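Robot club, second week of table practice

September, 11:40 at night, should be asleep
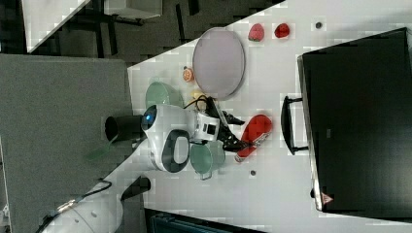

So I stayed until almost nine again and my back is killing me from leaning over that table, but I'm in such a good mood that I don't care. We finally have a task for the Sornton meet! We're calling it "set the table," which sounds like nothing, like a thing a four-year-old does before dinner, and it has already eaten two whole weeks of my life.

The deal is that we drive the arm by hand over and over, and every run gets saved, and then the program is supposed to learn from all of them. The handbook says teams usually want 1000 good runs. We have 40. FORTY. I did 18 of those tonight by myself and by the end I was dreaming with my eyes open about strawberries. Toy strawberries! I went to get a snack at the break and caught myself lining up my wrist before I picked up a granola bar.

I argued for the play kitchen stuff, by the way, and I'm still proud of it. The other half of the club wanted plain blocks because blocks are easy to grab and you can get through a lot of them fast. But the meet is judged partly by regular people walking past, and who's going to stop and watch a block get moved? Put a plate and a couple of green bowls out and everybody gets what's supposed to happen. I won that vote by one. Now of course I'm the one stuck practicing with fruit that rolls, so maybe the block people are having the last laugh.

Things I learned tonight, writing them down before I forget:

Come in slow over the red stuff. I keep wanting to drop straight down and close the fingers, and then I get it by the tip and it spins around. If I stop just above it and wait a second, I do so much better. The waiting feels like forever when you're driving, but on the replay it's hardly anything.

Don't put things in the same place every time. I had gotten really neat about it (everything back in its exact spot, very satisfying) and then our coach looked at my runs and asked what the arm would do if somebody moved the plate an inch. Um. Nothing good. So now I scatter everything between runs and it bothers me every single time.

Bad runs get tossed, even the ones where I almost had it. I begged for one of them. It did not get kept.

We're still fighting about the name too. The arm has been Flirkard since last spring, when somebody's cat walked across a keyboard, and I love it, but the entry form has a box for "project title" and a few people think we should sound more serious. Hollis had a team last year called something like Adaptive Kitchen Systems and they came in ninth, so I don't see how that's an argument for being serious.

Oh, and the bus! We might share one with the Naklow kids, who are really nice but who also beat us at everything. Last time they had the whole thing running before we'd found an outlet. I'm trying to be mature about it.

I have a history quiz first thing tomorrow and I've read more than half of the chapter, which will have to do. Then back to the lab right after school if my ride works out. I want to try the bowls next, starting with picking one up by the rim, and I need to remember to bring my own snacks this time — the machine down the hall took my last dollar and gave me nothing.

Okay. Bed. My hand still feels like it's holding the controller.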